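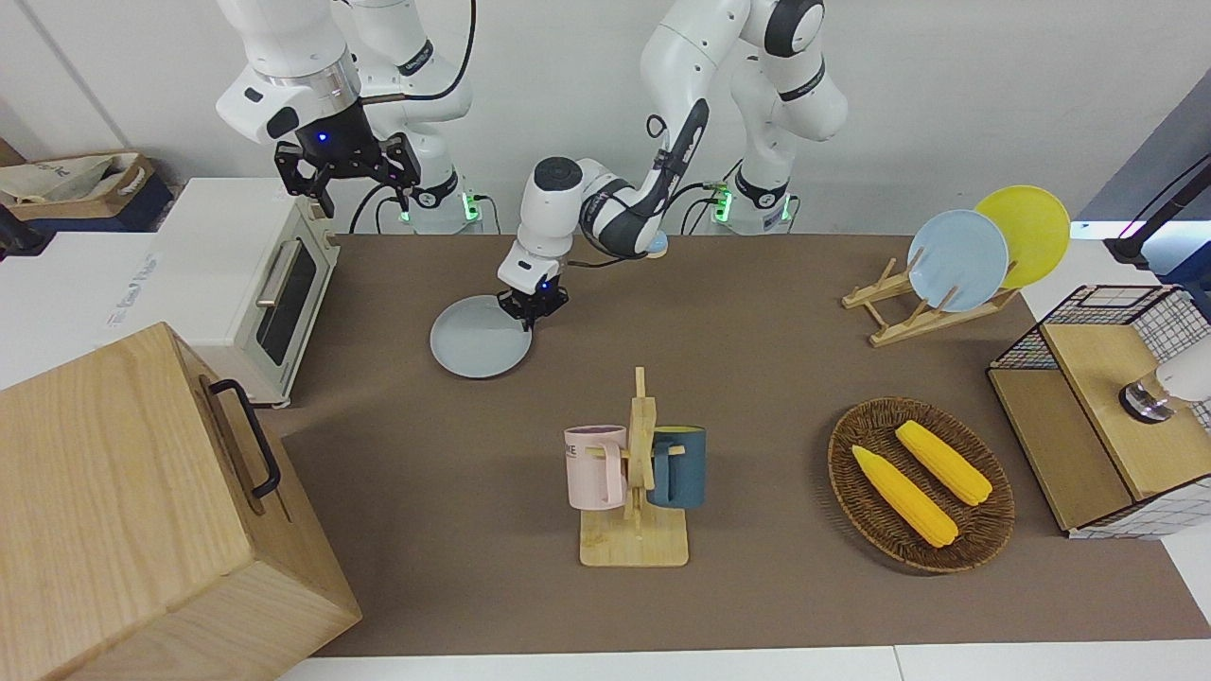 Subject: Re: Adhesive bleed on the May kit pages

Replying to the list as well as to the sender, as two other people have written to me about the same fault.

> I have the May kit from Pimton and have used the Lindqvist
> double-sided tape throughout, as the instruction sheet says.
> On the vellum layers the adhesive shows as a grey line after
> a week or so. It does not happen on the cardstock. I have
> tried a narrower strip and the line is narrower but still
> there. Is this the tape, the vellum, or the way I am storing
> the album? It is a 12 x 12 post-bound, kept upright on a shelf.

It is mostly the vellum. Vellum is translucent, so anything behind it that changes the way light passes through will show. Fresh adhesive is clear. As it beds in under pressure it fills the small air gap between the sheet and the backing, and that area then looks darker than the rest. On cardstock the same thing happens but you can't see it.

Storing the album upright has a smaller effect. The pages sag towards the spine and the load falls on the lower edge of each layer. If your lines are darker at the bottom than at the top, that is the cause. Flat storage evens it out and does not remove it.

I put some test sheets together with offcuts from the Nestilthorpe swap box. All used the same vellum over the same cream cardstock, and I left them under a stack of albums for 5 weeks. Results were as follows.

Lindqvist tape, full width: clear grey line, visible at arm's length.

Lindqvist tape, cut lengthways: thinner line, same tone. This agrees with what you found.

Glue dots, one per corner: visible as four round marks. Worse than the tape in my view, as the eye goes straight to them.

Spray adhesive, light even coat over the whole sheet: no line, but the vellum loses some of its haze and looks slightly wet. Acceptable over a plain background. Poor over print. 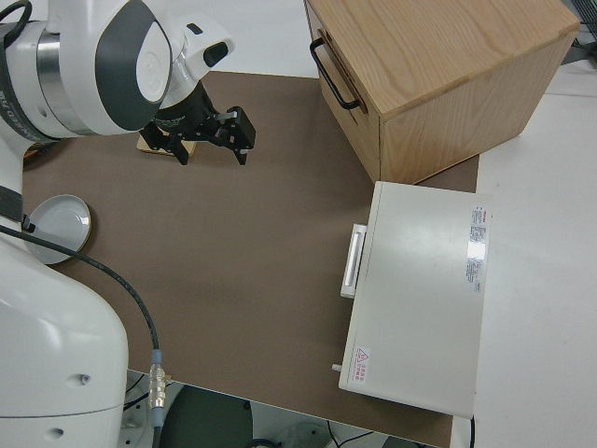
Brads or eyelets, no adhesive: no mark at all. The sheet lifts a little between fixings if they are more than 2 inches apart.

Tape placed only under an opaque element (title strip, photo mat, border): no visible mark. The line is there but covered.

I now use the last method for everything except full-page overlays, where I use eyelets. Plan the opaque pieces first, mark their outlines lightly on the back of the vellum in soft pencil, and keep the tape at least 2 mm inside the outline. Rub out the pencil before you fix the sheet down, as it shows through as well.

For pages already made, I would leave them alone unless the line crosses a photograph. Vellum tears easily when the tape is lifted, and a solvent remover leaves a cockled patch that looks worse than the line did. A narrow paper border over the mark is quicker. The Nulimine border strips are the right width for a full tape run if you trim off the scalloped edge. The stock number on my packet is 2638, the plain cream. I have not tried the coloured ones over vellum and can't say whether the dye is stable.
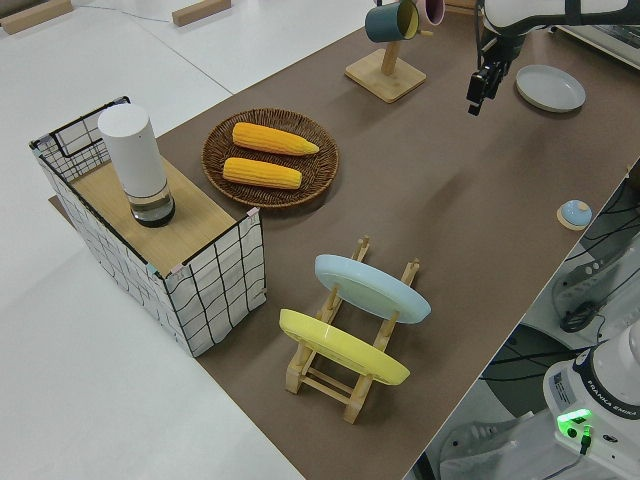
Does the same fault appear with printed vellum?

It depends on how heavy the print is. A dense all-over pattern hides the line almost completely, while a sparse one with large clear areas shows it as badly as plain vellum does. Hold the sheet over the tape before removing the backing paper and you will get a fair idea.

One correction to my earlier message on page protectors: the top-loading ones I measured do take a page with eyelets, but only if the eyelets are set from the front. Set from the back, the rolled side catches on the protector as the page goes in.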